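5 Obstplatz am Tisch einrichten

Dieser Abschnitt erklärt, wie Sie den Tisch für das Schneiden und Servieren von Obst vorbereiten. Er gilt für die Gemeinschaftsküche Plileo im Haus Dultodville, Erdgeschoss. Für den großen Herd und den Ofen lesen Sie bitte Abschnitt 7.

Sie benötigen:
1 Schneidebrett aus Holz
1 runder Teller, weiß
3 Schalen (rosa, hellgrün, blau)
1 kleines Tablett, beige
1 Tassenständer aus Holz
1 Schwamm
Obst nach Wunsch, am besten Orangen und Zitronen
1 Messer mit kurzer Klinge, aus der Schublade links vom Spülbecken

Hinweis: Die Schalen haben in unserer Küche feste Aufgaben. Rosa ist für Abfall und Verpackung, Hellgrün für Obststücke, Blau für das Waschen. Bitte tauschen Sie die Farben nicht, auch wenn gerade eine Schale in der Spülmaschine steht. Eine Ersatzschale finden Sie im Schrank Donda, zweites Fach von oben.

5.1 Tisch vorbereiten

1. Wischen Sie die Tischplatte mit einem feuchten Tuch ab und trocknen Sie sie nach. Auf der braunen Platte bleiben sonst Ränder von den Schalen zurück.

2. Prüfen Sie, ob der Tisch fest steht. Wenn er wackelt, drehen Sie den Fuß vorne rechts eine halbe Umdrehung nach außen.

3. Waschen Sie die Hände. Waschen Sie auch das Obst, und zwar mit der Schale zusammen, unter fließendem Wasser. Für Zitrusfrüchte genügt warmes Wasser ohne Spülmittel.

Achtung: Zitronensaft brennt in kleinen Wunden. Wenn Sie einen Schnitt am Finger haben, tragen Sie bitte Handschuhe oder bitten Sie eine andere Person um das Schneiden.

5.2 Gegenstände aufstellen

Die Angaben links und rechts gelten immer von der vorderen Tischkante aus, also von der Seite, an der das Tablett liegt.

1. Stellen Sie den weißen Teller in die Mitte des Tisches. Er bleibt am Anfang leer.

2. Legen Sie das Tablett unterhalb des Tellers, nahe an die vordere Kante. Das Tablett hat einen Aufdruck mit Bärengesicht und der Schrift »TAIJI BEAR«. Der Bär gehört nach oben links. Die Schrift steht dann unten rechts und ist von vorne gesehen auf dem Kopf, das ist richtig so.

3. Legen Sie das Schneidebrett rechts vom Teller hin. Lassen Sie zwischen Brett und Teller eine Handbreit frei, wenn der Platz es erlaubt.

4. Legen Sie die ganzen Früchte auf das Brett. Die Zitrone kommt an den rechten Rand, die Orange bleibt dort, wo Sie schneiden.

5. Stellen Sie die blaue Schale unterhalb vom Brett auf, vorne rechts.

6. Stellen Sie die rosa Schale links auf den Tisch und die hellgrüne weiter nach vorne, ebenfalls auf der linken Seite. Der Schwamm liegt zwischen diesem Bereich und der linken Kante. Man greift ihn mit der linken Hand, während die rechte noch das Messer ablegt.

7. Den Tassenständer stellen Sie ganz rechts. Die Tassen werden auf die Stäbe gehängt oder gelegt. Eine Tasse wie die gelbe darf auch seitlich auf den unteren Stäben liegen. 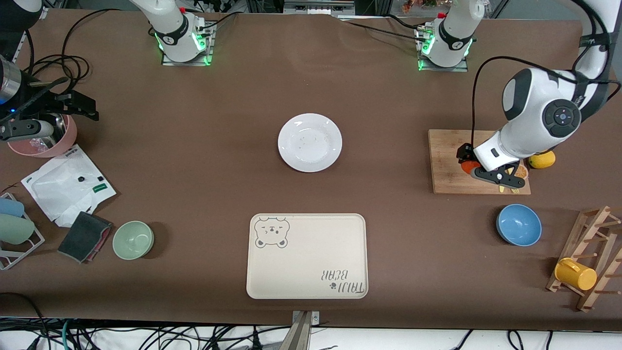
5.3 Obst schneiden

1. Halten Sie die Orange mit gekrümmten Fingern fest. Die Fingerspitzen zeigen nach innen, weg von der Klinge.

2. Schneiden Sie zuerst beide Enden ab und geben Sie diese in die rosa Schale.

3. Schneiden Sie den Rest in Scheiben. Die Scheiben sollen so dick sein, dass sie auf dem Teller nicht zerfallen. Eine Scheibe von der Dicke eines kleinen Fingers ist gut.

4. Legen Sie schöne Scheiben auf den weißen Teller, kleine oder gebrochene Stücke in die hellgrüne Schale. Aus den Stücken kann man später noch Saft pressen.

5. Schneiden Sie die Zitrone als Letztes. Der Saft läuft in das Holz - danach schmeckt alles, was auf dem Brett liegt, ein wenig nach Zitrone.

Achtung: Das Messer niemals in die blaue Schale legen. Im Wasser sieht man die Klinge schlecht. Legen Sie das Messer quer auf das Brett, mit der Schneide nach hinten.

Hinweis: Für eine Gruppe mit bis zu 50 Personen reicht dieser Aufbau nicht. In diesem Fall bauen Sie bitte einen zweiten Tisch mit der gleichen Ordnung auf und melden dies vorher bei Imelda Soriano.

5.4 Verpackung und Abfall

1. Folien und Beutel aus Kunststoff sammeln Sie während der Arbeit in der rosa Schale. Größere Verpackungen legen Sie flach daneben auf den Tisch.

2. Trennen Sie am Ende die Folien von den Obstschalen. Folien kommen in den gelben Sack, Obstschalen in den Eimer unter der Spüle.

3. Leeren Sie die rosa Schale, auch wenn sie nur halb voll ist. Im Mai und im Sommer kommen sonst sehr schnell Fruchtfliegen.

5.5 Reinigen und wegräumen

1. Waschen Sie das Schneidebrett von beiden Seiten mit der Hand. Stellen Sie es zum Trocknen hochkant hin.

Achtung: Das Holzbrett und der Tassenständer dürfen nicht in die Spülmaschine. Das Holz quillt auf und bekommt Risse.

2. Wischen Sie das Tablett nur mit der weichen Seite des Schwamms ab. Die rauhe Seite kann den Aufdruck zerkratzen.

3. Spülen Sie Teller und Schalen. Die Schalen werden ineinander gestellt und kommen in das Regal Kárason, unten.

4. Drücken Sie den Schwamm gut aus und lassen Sie ihn am Rand der Spüle trocknen.

Wenn etwas kaputt ist oder fehlt, schreiben Sie es bitte auf die Liste an der Küchentür oder sagen Sie es Lợi Tạ, Zimmer 157. Ersatzteile für den Tassenständer sind in Abschnitt 9 aufgeführt.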